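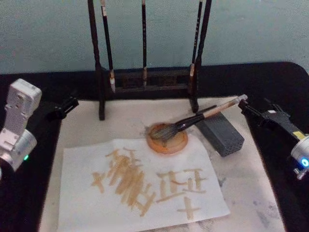
Lukuvo Felt Desk Mat for Brush Calligraphy

Order code: 263
Maker: Nowakowski, Brerdale
Color: off-white
Thickness: 2 mm
Weight: 490 g
Supplied: rolled, in a cardboard tube

Description
Pressed wool felt mat for use under practice paper. The felt takes up ink that passes through thin sheets and keeps the paper from sticking to the table. Both faces are the same and either may be used. Edges are cut, not hemmed - a few loose fibers can be trimmed with scissors.

Care
Blot fresh ink with a damp cloth. Rinse in cold water and dry flat. Do not machine wash, wring or iron. Gray marks from carbon ink are permanent and do not affect use.
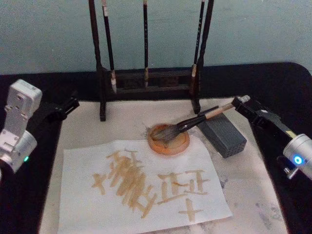
Felt mat with ink stains, on black cloth. Brush rack and brushes sold separately.

Related items
Zisari paperweight, order code 946
Spare storage tube

Ordering
Cut lengths are made to order and cannot be returned. Orders received by noon ship the same day, except Saturday. The shop closes for stocktaking in November. Questions about cut lengths go to Genowefa Pawłowska at the Brerdale counter.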